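The hole in the counter

More kitchens are getting one. Peel in, lid optional, done. But does it change what you throw away?

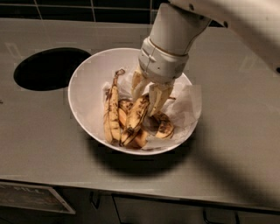 Banana peels on crumpled paper, a white bowl, a gray countertop with its black oval opening.

10/29/19

Start with the bowl. Everybody has the bowl. It sits by the sink or the kettle and it fills up - peels, tea bags, the ends of carrots - and at some point in the evening somebody has to walk it somewhere. Out the back door in slippers. Down three flights. Across the kitchen to a bin with a lid that sticks.

Úna Hayes has been fitting kitchens in Prillberg for 19 years and she says the walk is the whole problem.

"People will do two steps," she says. "Ask them for ten and it goes in the trash."

Her answer is an opening cut straight into the counter, with a bucket on runners in the cabinet underneath. Old idea. Restaurant kitchens have had versions forever, and butcher's blocks before that. What's new is how often she gets asked. One job last February, then one a month, and now it comes up at nearly every first meeting, usualy before anyone has mentioned the oven.

Where it goes matters more than what it looks like. Close to where you chop. Never over the dishwasher. Hayes likes it set back a little so crumbs from the bread board don't end up decorating the rim, and she likes an oval because a dinner plate can be scraped along the long side in one go. Round ones are cheaper. Square ones collect gunk in the corners and she won't cut them any more.

Size is the other fight. Too small and you're poking things down with a fork. Too big and you lose a teaspoon a week.

Tarık Canpolat lost more than teaspoons. He cooks for a family in a narrow kitchen in Nastov and had his put in two summers ago. First month - a peeler, a lemon squeezer, most of a lasagna. He still wouldn't go back.

He does keep a bowl, though. Lots of chute owners do. Paper towel in the bottom, scraps on top, and the whole lot tipped in when the cooking's over. The paper soaks up the drips and the bucket below comes out cleaner. Check that your compost pickup takes paper first. His does. His sister's, across the river, doesn't.

Bananas deserve a paragraph of their own. Peels are the worst thing in a kitchen bucket in warm weather, full stop. Fruit flies love them. Canpolat empties every day from June on and every other day the rest of the year. Hayes tells clients to freeze theirs in a bread bag until pickup morning, which sounds fussy until you've had the flies.

Cut them up if they're going on your own heap. They break down faster in small peices and the stalks take longest of all. Pull the stickers off. Every time, please. The stickers never rot.

Now the money. Falby sells a plain steel ring and bucket for $92, before anyone touches the counter. Kaneko's comes with a lid that sits flush, and costs more, and the lid is worth it if you have a cat. Cutting is extra and depends on what your counter is made of. Stone means a specialist. Laminate is quick but the raw edge has to be sealed properly or it swells, and then you're buying a counter.

Renting? Skip all of it. A bowl, a sheet of paper towel, a bucket you don't mind looking at. Put the bucket two steps from the cutting board and see how the week goes.

Hayes, for the record, has no hole in her own counter. Hers is her grandmother's table top and she can't bring herself to take the saw to it.

Reading time: 4 min
19 comments - 92 shares

More from Kitchens
Drawers or doors: what goes under the sink
The 10 jars worth keeping
A small freezer, well packed
What your compost pickup won't take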